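Workshop and Classroom Electrical Safety Check – Wonora Learning Annex
Completed 2026-02-03 by Dinesh Sastry
Copy to: Maximiliano Bustamante, building manager
Scope: ground floor rooms, corridor, plant closet

Key: OK / Action / N/A

1. Panel and breakers

Main panel door closes and latches – OK
Clear space in front of panel – Action
Comment: Two folding chairs and a box of floor wax were stacked against the panel. I moved the chairs. The wax needs a place in the supply room.

Breakers labeled – Action
Comment: Breaker 7 still says "kiln." The kiln was taken out in October and the circuit now feeds the corridor outlets. Relabel it.

Signs of heat or discoloration – OK
Blank plates fitted over unused slots – OK

2. Outlets and switches

Cover plates intact – Action
Comment: Cracked plate by the back door of the Ramasamy Room, lower left corner gone. No live parts exposed. Replace within the week.

Outlets grip a plug firmly – OK
Comment: The loose one from the last check has been replaced.

GFCI test, sinks and kitchenette – Action
Comment: 8 tested. The one left of the kitchenette sink trips but won't reset on the first press. Taped over and tagged out.

Switches operate without crackle or flicker – OK

3. Cords and power strips

Cords free of cuts, tape repairs and crushed sections – Action
Comment: Floor polisher cord has electrical tape near the plug. Taken out of service. Maximiliano to decide on a new cord or a new machine – the motor is noisy too.

No power strips plugged into other power strips – Action
Comment: Front office, again. Printer, shredder and a fan on a chain of two. Separated them and spoke to the staff there.

No cords under rugs or through doorways – OK
Space heaters plugged directly into the wall – N/A
Comment: None found this time.

4. Lighting

Emergency lights, push-button test – Action
Comment: Corridor unit nearest the stairs went dim after some 3 minutes. Order a battery from Arico, same type as last time.

Exit signs lit – OK
Diffusers and tubes secure – OK
Comment: One diffuser in the corridor had slipped at one end. Clipped back in.

5. Plant closet

Door locked, key on hook – OK
No storage of paper or solvents – OK
Water heater disconnect reachable – OK
Comment: The 2000 watt backup heater has its own disconnect, which had no label. Added one.

6. Paperwork

Last contractor certificate on file – OK
Comment: Flengate's certificate is in the blue binder, behind the fire log.
Previous actions closed – Action
Comment: All closed except the outdoor outlet by the bike rack. The cover spring is still weak and the cover stays half open. Carried over.

Next check: same route, starting from the plant closet. Please have the stepladder back in the supply room by then.

Pictures

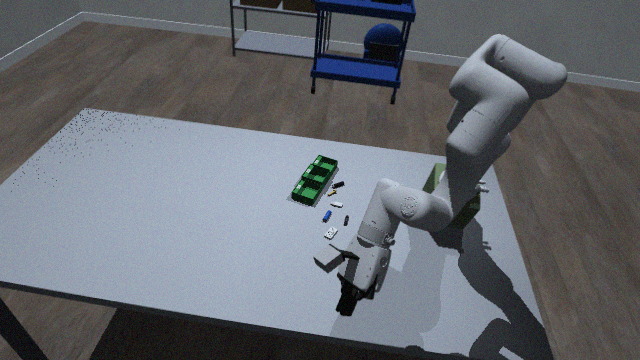
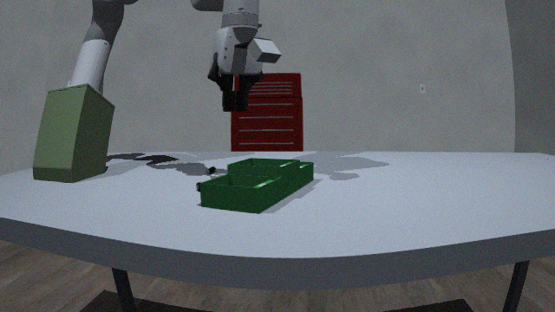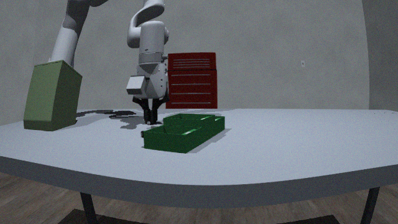 Table and arm, three views (computer renderings).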